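The Stulier Team

The bus from the airport had no curtains, so everyone on it could see everything at once, and everyone wanted the left side because that was where the sea was. Jyoti Mathur gave up her window to Larasati Gunawan, who was nineteen and had never been anywhere, and then regretted it for the whole ride, craning around the girl's braid to catch bits of blue between the warehouses.

"Is that the village?" Larasati asked, at every group of tall buildings.

"No," said Girish Rathore, who was the head of the delegation and had the map. "No. No. I'll tell you when it is."

They were the Stulier team, all 10 of them if you counted Girish and the doctor, and this was the biggest team the island had ever sent to the Games. At home there had been a band at the dock and a banner with the wrong year on it (somebody had painted over the last number, but you could still see the old one in the right light). The minister had made a speech in the heat of an August noon, and Kanchan Thakur, who threw the javelin, had stood through the whole thing in her wool blazer without so much as loosening a button. Her mother had cried on the lapel. There was still a pale mark there if you knew where to look, and Kanchan would not let anyone sponge it off.

Jyoti was thirty-four, which is old for a runner of 600 meters, a distance they had brought back that year after a long time away. She had run it on the school field at Aterano, which slopes, and on the coast road early in the morning with Renu Ahuja riding behind her on a bicycle and shouting the time. Renu had been her coach for so long that neither of them could remember who had asked whom. They had one stopwatch between them. It had belonged to Renu's father, who had used it for boiling eggs, and it ran a hair slow, so that all of Jyoti's best times had to be taken with a little salt.

The village, when they finally got there, was clean and enormous and smelled of new paint. There was a laundry and a chapel and a dining hall where you could get noodles in the middle of the night, and Larasati did, the very first evening, and came back to report on it as though she had been to the moon.
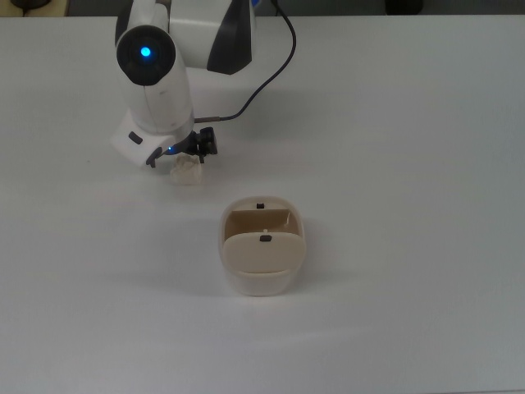

"There's a man in there from Brennan who's as tall as a door," she said, sitting down on the end of Jyoti's bed without asking, the way a little sister would. "He gave me his pin. He has a whole bag of them. What do we have to give people?"

They had nothing to give people. It had not crossed anyone's mind. The big teams had pins, dozens and dozens of them, little enamel flags and animals, and everybody in the village went around with their badge cords so heavy they clanked. Jyoti lay there in the dark after Larasati had gone off to her own room, and she thought about it a good deal more than she thought about her heat, which was probably a mercy.

In the morning she told Renu, and Renu told Kanchan, and Kanchan, who hardly ever said two words before lunch, went and got her sewing kit. She had brought the blue ribbon from the dock with her, the whole roll of it, because her mother had pressed it on her and it had seemed rude to leave it behind. They sat around the table in the common room, all of them, even Girish with his glasses pushed up on his forehead, and made bows. They were not very good bows. The doctor's were the best, and he was a bit vain about it afterward. By noon they had 30, in a soup bowl borrowed from the dining hall, and Larasati took them out and came back in no time with the bowl empty and both her pockets full.

"The Vovano girls want more," she said. "They're wearing them in their hair!"

So they made more.

Jyoti's heat was on the second day of the track events, in the evening, with the lights on and a warm wind coming across the back straight. She had drawn lane 2. She knew two of the other women by name from the newspapers and had never expected to stand close enough to hear either of them breathe. While they were taking off their warm-ups, the one from Vovano turned her head to tighten her ponytail, and there was one of Kanchan's bows, coming undone a little on one side -- they all came undone a little on one side.

"Wait," said Jyoti, and before she had thought about whether it was allowed, she reached over and pulled the loop snug.

"Thank you," said the woman, very seriously, and went back to shaking out her legs.

Up in the cheap seats, where the wind was stronger, Girish had the flag and Larasati had the other corner of it, and Kanchan was holding the empty soup bowl in her lap, having meant to return it on the way. Renu had the stopwatch. She wiped it on her sleeve and then wiped it again.

"Don't drop it," said the doctor.

"I have never dropped it," said Renu, and down on the track the starter raised his arm.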